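Flindby Forum > Manipulation > End effectors
Thread: Hand-held grippers, short pads or long pads for food boxes?

demyd_y
Posts: 319
2026-04-25

Hello all. I am comparing two sets of finger pads for our hand-held grippers, the short ones which came with them and the long ones from Eltidia. The task is always the same: lift two stacked food containers from a wire basket, put them on the tray, and return them. Both hands work together, one on each side of the load.

After 629 trials with the short pads I have a small preference for them, but Maarja, who did most of the lifting with me, prefers the long ones. Her argument is that long pads forgive a bad approach. My argument is that they bend, and then I do not know where the tips are.
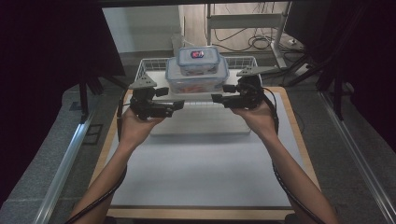 The difficult moment is the closing. If I take the lower container too near to its base, the wires of the basket are in my way. If I take it too high, the pads come against the latches of the lid and the upper box starts to slide. With the short pads I have perhaps one finger of space where it is good. I would like to hear what others use before I order more.

vmateos
Long pads, without doubt. We changed at Trerbridge last May and did not go back. You say they bend, but did you try them with the stiffer insert? The standard insert is too soft for anything heavier than an empty box.

demyd_y
No, only the standard insert. I did not know that there is another one. Is it the same screw pattern?

vmateos
Same pattern. You need the longer screws, though, and they are not in the bag.

urquijo_m
I must disagree with Visitación a little. Stiff long pads are fine for one box. For a stack they push the lower one out of shape if you squeeze too much, and then its lid opens at the corner. We had carrots on the carpet more than once.

Demyd, what about your cables? On our set the cable pulls on the wrist when we reach to the far side of the table, and we blamed the pads for errors which came from that.

demyd_y
Our cables go down along the forearms. I feel them when I turn the hand, but not much when I lift straight. I hold the grippers from underneath, palms up, so maybe this helps — Maarja holds hers from the side and she complains more than I do.

lucia_mz
Palms up is tiring after one hour! I would test this before the pads. Your wrist drops slowly, the tips drop with it, and you start to catch the basket.

Also, why keep the basket? Put the boxes directly on the table and compare the pads there first. Now you are measuring two things.

demyd_y
Because the basket is the task. On the flat table both sets did well and I learned nothing from it.

lucia_mz
Fair enough. Then at least write down which trials came after a pause.

vmateos
For comparison, our log has 2574 lifts with the Bravo controller and long stiff pads, mostly single boxes. Maximiliano is right that I cannot say much about stacks.

urquijo_m
Thank you, I will save this sentence.

demyd_y
I ordered one pair of the stiff inserts. Plan for next week: short pads, long soft, long stiff, 3 sessions each, the order mixed, with a pause noted as Lucía asked. Maarja and I will both do all of them. Does anybody know the length of the longer screws? The Eltidia page gives only the thread.

vmateos
I will measure ours on Monday and write it here.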